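Chasing the 30 Hz hum

I finally have a seismograph I'm not embarrassed by, so you get a long post about it. If you came for the bike stuff, skip this one!

For anyone new, the setup is a single vertical geophone from Graltomano, bolted to a plate on the basement slab, feeding an Ebihara logger on a shelf above the water heater. The logger talks to an old laptop running Nenimard. I spent $800 on all of it, most of that on the logger, and I've been told by people in my own family that you can buy a perfectly good couch for that money. We have a couch.

Last time I wrote, the thing was recording but the traces looked terrible. Big trucks on the Baster road came through fine, and so did a teleseism in July that I only spotted after reading that it had happened. Everything smaller was buried. When I ran a spectrum there was a fat spike sitting right at 30 Hz, day and night, with a bit of fuzz on either side of it. It made the hourly plots look like somebody had gone over them with a marker.
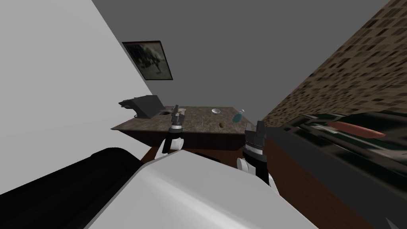 Counter, gray wall and the picture over it.

My first guess was mains pickup, and I wasted a good part of a week on it. I swapped the signal cable for a shielded twisted pair, moved the power brick to the other side of the basement, grounded the shield at one end, then at the other end (you're supposed to pick one, I know, I was testing). The spike didn't budge. I should have seen that coming, as mains here is at 60 and I had almost nothing at 60. But once you have a theory you want to buy parts for it.

So I emailed Wilma Guthrie, who has run a station out of her garage for longer than I've owned a soldering iron. She wrote back on Wednesday with one line: "Take the geophone off the floor and put it on a pillow." I did it that night. On the pillow the spike dropped to nearly nothing, which meant the hum was real ground motion, or at least real floor motion, and my wiring had been innocent the whole time. Sorry, wiring.

Then came the fun part, walking around the house flipping breakers with the laptop under my arm. Furnace blower off, no change. Fridge off, a tiny change lower down but the spike stayed. Dehumidifier off and there it went, the whole thing, like shutting a door! It's an elderly unit and its fan has a slight wobble. It was standing on the same slab as the sensor, a few steps away, with its little plastic feet passing every turn of that fan straight into the concrete.

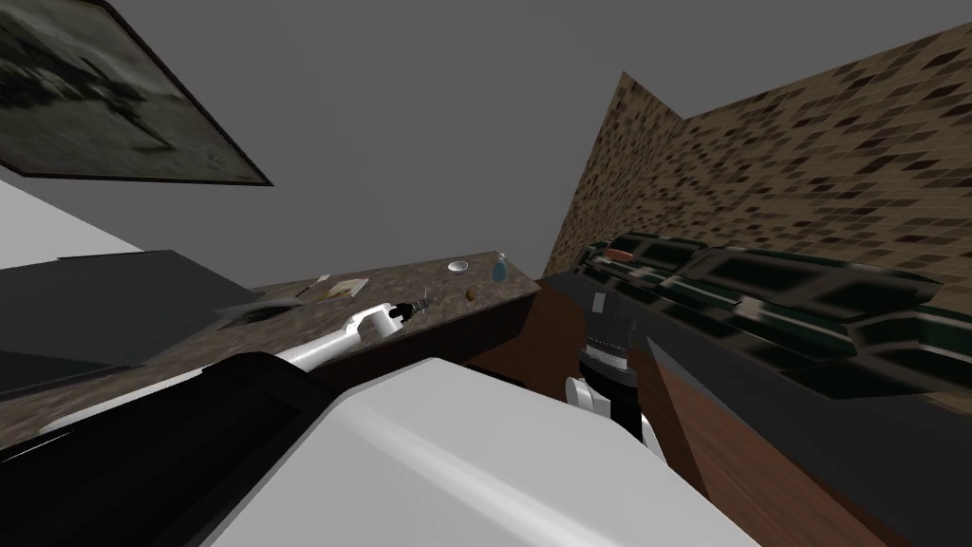 With the hum gone, the next thing I wanted to know was how much the house itself shakes the sensor. I'd always assumed footsteps would be the worst of it, and they are pretty bad, but I was surprised by how much gets down to the slab from ordinary kitchen business. Doors, obviously. Drawers too. Then I tried the small stuff. A white bowl like the one on that counter next to the blue bottle, set down the way you'd normally set down a bowl, gave me a clean little blip with a tail on it. Dropped from an inch up, it looked like a very local earthquake. If I'd seen that on a trace a month ago I would have gone straight to the catalogs looking for a match.

That's really the trouble with one station. With several you can check that an arrival moves across the network at a sensible speed, and with one you've got a wiggle and your imagination. Three components would help a bit, and I keep looking at the horizontal version of the same geophone, and then closing the tab.

What I've done for now is cheap. The dehumidifier sits on a thick rubber mat on top of a paving slab on top of another rubber mat, and it's on a timer, so it only runs in the afternoon when the traffic is bad anyway. The sensor has moved to the far corner under an upturned plastic tub with foam inside, to keep drafts off it. I also set a high-pass filter in Nenimard for the display plots only. The raw data gets saved untouched, and please do the same if you're starting out, as I threw away my first few weeks by filtering before saving.

I now have 21 nights of quiet data, and it's lovely stuff to look at over coffee. You can see the road go to sleep and wake up again. There's a quarry blast on most weekdays, just before lunch, and I've picked out two small quakes that matched the regional list, one of them a magnitude 3 that I'd never have found before.

There's still a faint line a little above where the old spike was. It comes and goes, and it's there on windy nights more than calm ones. Wilma thinks it's the neighbor's flagpole. I'm going to ask him if I can hold onto it for ten minutes and see what happens.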